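Nillside Community Help > Robot cells > Setup and calibration

Simulated arm goes beside the object instead of over it after gripper change

Kwabena Quartey
Posted 4/15/26

Hello everybody. I take care of one simulated cell in our group and I would like to ask for advice before I make it worse.

The cell is a Franka arm on a fixed base next to a kitchen counter. We use it to test grasp programs before they are allowed on the real arm. The kitchen comes from the Sikia scene pack and the arm description is our own file, which I inherited. In March I replaced the gripper in this file with a different two-finger model. The old one had straight fingers on slides. The new one has linked fingers that swing outward when they open. Since this change the arm no longer arrives where I send it. The error is mostly sideways, and there is also a small one in height.

What I did so far: I checked the joint zero positions, all good. I set the mass of the new gripper to 700 grams in the file. I restarted with a clean cache. I moved the counter down a little and moved it back, because this only hid the height error.

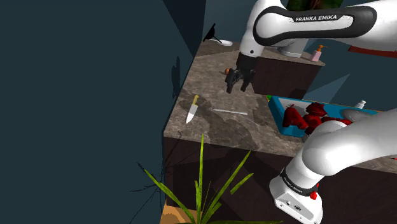
My target for the first test is always the center of the object, with the fingers open and a small clearance over the stone. I send the pose, wait until the controller reports that it has finished, and read the position of the hand frame. The numbers in the log agree with my target to less than one millimeter. But the small orange-brown ball is beside the fingers, on their left, and it should be between them. So the log says one thing and my eyes say another. If I close the gripper from this pose, it closes on air every time.

The height error is a second thing. With the fingers closed they stay a little too high, and with the fingers open they are higher again. I don't know if these are one problem or two.

My second test uses the knife, and I approach the handle from straight above. There the sideways error looks much smaller, and this confuses me the most. I use the same arm, the same file and the same controller, and only the wrist is turned differently.

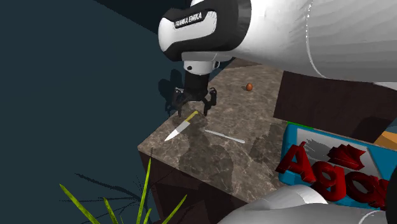

I also tried to increase the physics rate from 700 steps per second to 2000, thinking the controller maybe stops too early. There was no change in the position, only a slower computer.

Is it the arm file, the gripper file or the counter? And is there an accepted way to check the tool point in simulation? On the real cell we touch a pin with the tool, but I have no pin here. Thank you in advance.

Ankica Nikolaidis
Member, 2125 replies

Hello Kwabena. I believe you have two problems and they are both in the gripper file. Please put the counter exactly where Sikia had it and don't touch it again.

First problem, sideways. When the log agrees with the target, the controller has done its work. It brought some frame to the place you asked for, but this frame is not in the middle between your fingertips. In your old gripper the hand frame and the finger middle were probably on one line. In many linked gripper models the person who made the mesh put the origin at a corner of the housing or at a mounting screw. When you attach this to the flange with zero offset, the whole gripper hangs beside the wrist axis. Also, the error turns together with the wrist, and this is why your two tests don't agree. With one wrist angle it goes across the fingers and you see it immediately. With another angle it goes along the handle of the knife, where you have a lot of handle to forgive you.

The check is easy and doesn't need a pin:

Put a small marker sphere in the empty world, without collision.
Send the tool frame to the sphere with the gripper vertical.
Turn only the last joint, a quarter turn each time, and save the fingertip middle (the average of the two fingertip positions) each time.
If the tool frame is good, the fingertip middle stays on the sphere. If it travels on a circle, the radius of this circle is your sideways offset.

Write this offset in the fixed joint between flange and gripper, not in the target poses. I have seen cells where somebody corrected the targets — it works until the first grasp with another wrist angle.

Second problem, height. Linked fingers move on an arc. The tips go up when they open, so one fixed tool point can't be right for open and closed. Decide on one state, I take the closed one, and measure the tip height there. Then make a small table of finger angle against tip height and add the difference in the approach.

Leave the physics rate at 700. It has no part in this.

Đorđević

had the same, reinstalled everything from Pineck and it was ok after. try build 1751

Kwabena Quartey

Thank you both. I did the test of Ankica with the sphere, and the fingertip middle made a very clean circle. The mesh origin is at the edge of the housing. I corrected the fixed joint and now the ball is between the fingers with all four wrist angles.

The table for the height I will make this week. For the moment I measured only fully open and fully closed, and the open tips are higher, as you wrote. One more thing I found: the collision shapes of the fingers had their own offset, from the old gripper, and I had to correct them separately. Before this the fingers looked right and still pushed the ball away — perhaps somebody else has the same file.

Đorđević, I didn't reinstall, so I can't say if build 1751 would help. My scene doesn't open in it.

Ankica Nikolaidis

Good. Check the inertia of the gripper also. If you moved the origin and left the center of mass where it was, the 700 grams are now hanging in the wrong place, and you will notice it in fast moves.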